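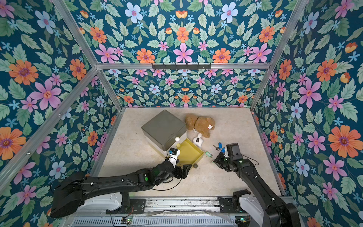 Syahrul Pelupessy asks whether 4,000 is enough for a two-arm tabletop setup, or whether we should wait and do it properly next year. We're a small group and the money has to be spent by July. The arms we like come as a pair from Bovgate, and that leaves very little over for the rails, the cameras and everything else. Has anyone here done it on that kind of budget?

2 answers

Latifa Ouali
Oh, I remember this stage so well! You can do it, but please don't put the whole lot into arms. We did, and then spent weeks begging for brackets and power supplies (and cables, my goodness, the cables). I'd keep a quarter back for the frame and mounting, and another good slice for spare gripper fingers and a motor or two. Ask Bovgate how long spares take to ship before you sign anything. Ours came in 21 days, and that's a long time to look at an arm that won't move. Things to pick up and sort cost next to nothing, so leave those for last and raid the closet at home. Good luck, and do come back and tell us what you bought!

Wiroj Rattanakul
Buy one arm first. Depends what you want it for though.

Reply from Syahrul Pelupessy
Thank you both. It's for sorting small things with both arms, so one won't do it, but I've asked about the spares and am waiting to hear.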